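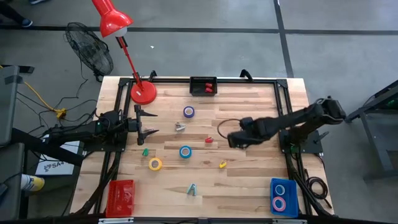
Golteo (video game)

Golteo is a team-based action game developed by Navport and published by Trustov for personal computers and home consoles. Two teams of seven compete to move a weighted ball, called the load, across a walled course and into the opposing team's gate. The game is free to play. Revenue comes from a seasonal pass and from a rotating store that sells character outfits, trails and gate effects.

Gameplay

A match consists of two halves and, if the score is level, a single overtime period that ends with the first goal. Players choose a character before the first half and may change once, at halftime. Each character belongs to one of two classes. Carriers can lift the load and move with it at reduced speed, while blockers cannot lift it but have a wider shove and recover faster after a fall.

The load gains charge when it is passed and loses charge when it is carried. A fully charged load travels farther and cannot be stopped by a single blocker. Teams that hold the load for too long are left with a slow shot, and for this reason most organized play is built on short passes along the side walls.

Health is not used. A player who is shoved hard enough is knocked down for a short time, then stands up in the same place. Falling from an open course returns the player to the team's own gate.

Ranked play

Ranked play opens to accounts that have finished the training course and reached level 7. A new player is placed at a rating of 1000. Ratings rise or fall after each match according to the result and the average rating of the opposing team. Individual statistics such as passes and knockdowns have no effect on rating, although they did in the test version.

Players rated 2000 or higher enter the Open Tier. In this tier the rating is shown to all participants, and groups of more than two are not permitted to queue together. Ratings above the Open Tier threshold decay if no match is played during a season's final month. A partial reset takes place at the start of each season and moves every rating halfway back toward the starting value.

Courses

Courses differ in length, wall height and the number of open edges. Cárdenas, a flooded rail yard, was the only course in the test version and remains the default for private matches. Its center lane is lower than the side lanes, so a load dropped at midfield rolls toward neither gate. The original layout had a covered tunnel behind each gate. Both tunnels were removed after defending teams used them to hide the load and run out the clock.

Course selection in ranked play is by veto. Each team removes one course from a pool of five, and the game picks at random among those left.

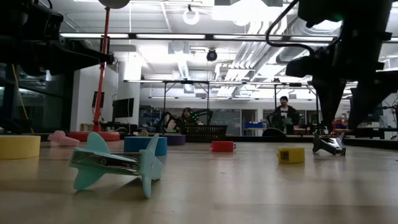
Development

Work on Golteo began as a side project within Navport, under the working title Gatehouse. Lead designer Brisa Carrillo had drawn up the charge rule for a tabletop game, and the first digital version kept the turn order of that design. Real-time movement was added later, after internal tests showed that players spent most of a turn waiting for passes to resolve.

The charge rule was itself revised several times. In early versions a load lost all charge when it touched the floor -- a rule that made low passes close to useless and favored carriers. The release version removes charge from a dropped load gradually.

A public test was opened in October with one course and a small group of characters. Cross-platform matches were turned off during the test and enabled at release.

Cosmetic items

Golteo was released with 69 cosmetic items. Outfits alter a character's appearance but keep the same outline and collision size, and blockers always retain the broad shoulder shape that sets them apart from carriers at a distance. Gate effects play when a goal is scored and can be hidden in the settings menu.

Items from a season pass return to the store after two further seasons. Trading between accounts is not supported. Gifts are limited to store items and can be sent only to accounts that have been on the sender's friends list for one full season.

See also

List of Golteo courses
List of Golteo characters
Navport
Trustov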